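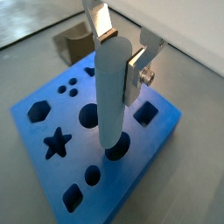 Gray round peg over the round hole, blue shape block.

This site uses cookies to remember your list settings. Accept | Manage

Search the archive: enter keywords Go

Ullwood Puzzle and Toy Repair List
Subject: Re: Loose pegs in foam shape blocks
Date: 13 May 2021

Earlier message, quoted:

> I have a thick blue shape block that came to me in a box lot
> from Condier. The block is in good condition but there were no
> pegs with it. I turned a round one on the lathe and it goes in
> with a lot of wobble. The hexagon I cut is the other way and
> sticks halfway down. Before I cut any more, what clearance do
> people use? Also, do you round the ends or leave them square?
> I have seen both. I would like to do the whole set the same way
> and sell it on with the block.

I have been making replacement pegs for these blocks since December, so I can tell you what I do. The picture at the top is my own block with the round peg, on the gray table. The top end of the peg is rounded. I do that on the round ones mainly so they are comfortable to pick up.

For the clearance, measure the hole first and don't trust the old pegs if you ever find them. Holes in a soft block close up a little over the years, and the ones used most get wider at the mouth. I measure at the mouth and again as far down as the calipers will reach, and work from the smaller number. On a round peg I take off half a millimeter from that. On a hexagon I take off a full millimeter across the flats and then break all six corners with sandpaper. It is nearly always the corners that catch. Yours is probably sticking there, so try the sandpaper before you throw it out.

If the round one wobbles, I would remake it. I tried wrapping a thin peg in tape once and the tape came off in the hole and took a while to pick out.

On paint: I use Flirum matte in a light blue-gray, two thin coats. Gloss drags on the sides of the hole, at least on my block. Add the paint to your measurements, or do what I do and fit the peg again after the first coat. Sand with 100 grit to shape, then something finer before painting.

Keep the length the same across the set. I leave enough above the surface to get a good grip on it - a short peg that goes in flush has to be shaken out, and people with stiff hands will not thank you for it. The bottom end I cut square with just the edge taken off.

As for selling, I would put the block and pegs together and say plainly that the pegs are new. Haque had a block with a full set listed a while back and it went quickly. Bare blocks tend to sit.

One more thing about cleaning, as yours came in a box lot. Damp cloth and a drop of dish soap, and a cotton swab for the corners of the holes. Let it dry overnight before you measure anything. I measured one too early and had to do the star again.

If you want the hexagon drawing I use, write to me off list and I will send it. You will have to change the size to suit your block.

Recent messages on this list
- Re: Getting old stickers off puzzle trays
- Flirum matte, where to buy small cans
- Wanted: lid for Condier stacking box
- Re: Square pegs, which glue for a split
- For sale: mixed wooden shapes, Ullwood pickup only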